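11 Jun 2026
Posted by the bindery bench, Stasholm

Back on the parish lectionary, the big one with the split spine. The text block came away from the boards cleanly enough, apart from the Acts readings, which somebody once repaired with package tape. I have had to pray for a charitable spirit toward that person. Progress on the spirit is slow. Progress on the tape is slower.

Tally so far: 549 leaves collated, 11 with tears into the text, 2 missing altogether. The missing ones are both from the Epistles, and one of them has the passage on patience. I'm not going to make anything of that.

Tried the Batix paste on a scrap first, thin coat, then a heavier one. The thin coat cockled less. The heavy coat held better at the fold but left a shine I can see from the door, so thin it is, two passes, pressed overnight between blotters. Wan tissue for the tears, the lighter weight. The heavier one makes the Psalms crackle, and the lector already has enough to contend with in the Psalms. 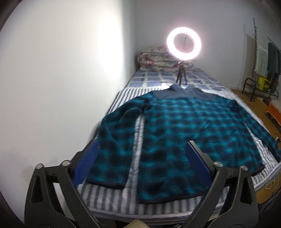
Should the handwritten notes in the margins come out while the leaves are loose?

Leave them in. They're mostly breath marks and pronunciation help for the names in Nehemiah, and whoever reads next will want them. One note beside Romans 16 just reads "slow down." Good advice, so that stays too.

Sewing: I want to go back to linen thread on seven stations. The old holes are torn at the head, so the top station moves down a little. The Pimus frame is still set up for the hymnals and the cords are too close together. Reset it before starting, and write the spacing on the frame this time. I wrote that same sentence to myself last August.

Ribbons. The parish asked for green, red, purple and white. We have green, red, white, and something the supplier calls purple that would pass for brown by candlelight. Held it up against the Advent pages and put it back in the drawer. Will reorder.

Still to do: wash the two stained leaves from Isaiah, cut new boards, find the good bone folder. It was under the blotters last time. It is not under the blotters.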